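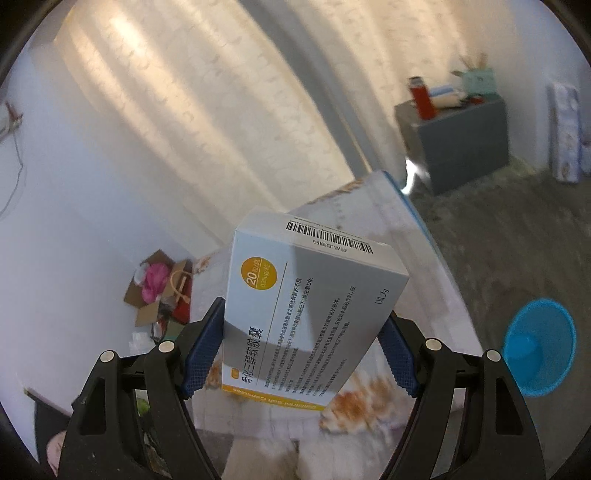 How do you all store medicine boxes so you can find the right one fast?

Posted by Flirkier, 2 Aug 2023

I've got one deep drawer for everything and it's a mess. Boxes lie flat, the leaflets come loose, and I'm forever digging. Any ideas that don't cost much?

Matubbar
Stand them on end in a shallow bin, like books, with the name facing you. I did this last September and it cut my digging down to almost nothing! Small boxes go in front and the big flat ones behind, otherwise the little guys vanish. If the end flap doesn't show the name (a lot of mine just have a barcode there), write it on a strip of masking tape. I also put the expiration month on the tape. Keep the leaflet folded inside its own box, and check each label for storage temperature, my bathroom got way too steamy for some of ours. Bin was 15 bucks, and a cut-down cereal box works too.

Fotbridge
shoebox. done

Zundotstead
Agree with standing them up, but please don't toss the boxes to save space like I did. I ended up with a pile of blister strips and had to take over 20 of them to the pharmacy to get sorted out. Also get a latch if you have kids around, mine could open that drawer at two.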